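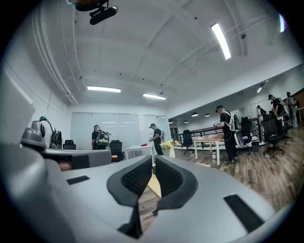 Ffion Wynne wrote in to ask whether a squeaky wood floor can be fixed from above, without pulling up boards and without the room being out of action for a month. Yes! Very often it can, and it's one of my favorite jobs in the house, so I've been looking for an excuse to write it up properly.

Quieting a squeaky wood floor from above

A squeak is wood rubbing on something. Usually it's one board against its neighbor, or a board sliding up and down a nail that has lost its grip. Less often it's the subfloor moving on a joist. The first two are easy. The third takes a bit more nerve, but you can do it in an evening.

What you need

Masking tape and a pencil
Powdered graphite or plain talc
A soft paintbrush and an old cotton T-shirt
A stud finder that reads deep (mine is an old Drilero and I love it)
Trim-head screws, long enough to go through the board and subfloor and bite into the joist
A drill with a small bit for pilot holes
Wax filler sticks, two shades either side of your floor color

Finding the squeak

Get a second person if you possibly can. One walks, one kneels with an ear near the floor. Walk slowly, heel first, then rock side to side on each spot. Every time it creaks, put down a small piece of tape and mark an arrow for the direction of the boards. Do the whole room before you fix anything. I used to fix them as I went and I'd lose track every single time (and then step on a new one on my way out the door).

My upstairs room got 21 pieces of tape. Only four of those needed a screw.

Try powder first

Sprinkle graphite or talc along the seams by each piece of tape. Graphite is better but it's dark, so keep it away from pale floors. Work it down into the gap with the paintbrush, lay the T-shirt over the top, and walk back and forth on it for a minute or two. Add more and go again. Wipe up the extra with a dry cloth, and take your time over this bit because talc on a finished floor is slippery as anything.

Leave it overnight. Next day, walk the room again and peel off the tape wherever it's quiet. This is hugely satisfying!

Screws for the stubborn ones

Before you drill, find out what's under there. If you have radiant heat, or you know pipes or wires run below that part of the floor, stop and get someone in.

Run the stud finder across the boards and mark the joist on both sides of the squeak. Drill a pilot hole through the board, a touch narrower than the screw. Have your helper stand right next to the hole so the board is pressed down tight, then drive the screw until the head sits just under the surface. Go slowly at the end. Trim heads are small and they'll happily pull straight through soft pine.

Test it. If it still complains, put a second screw a hand's width along the same joist, angled slightly toward the first.

Rub the wax stick across the hole, scrape it level with a plastic card, and buff. Mixing two shades gets you much closer than one ever will.

If it comes back

Some do, especially in dry winter air when the boards shrink. I check mine again in March and top up the powder. If a whole area sinks when you step on it, or the squeaks are joined by a soft, spongy feel, you need to look from underneath, and I'd get that done before spending any more time on top.

One last thing on supplies: a box of 200 trim screws is far more than one room calls for, so split it with a neighbor. Mine are still rattling around in a jar on the shelf, next to the graphite.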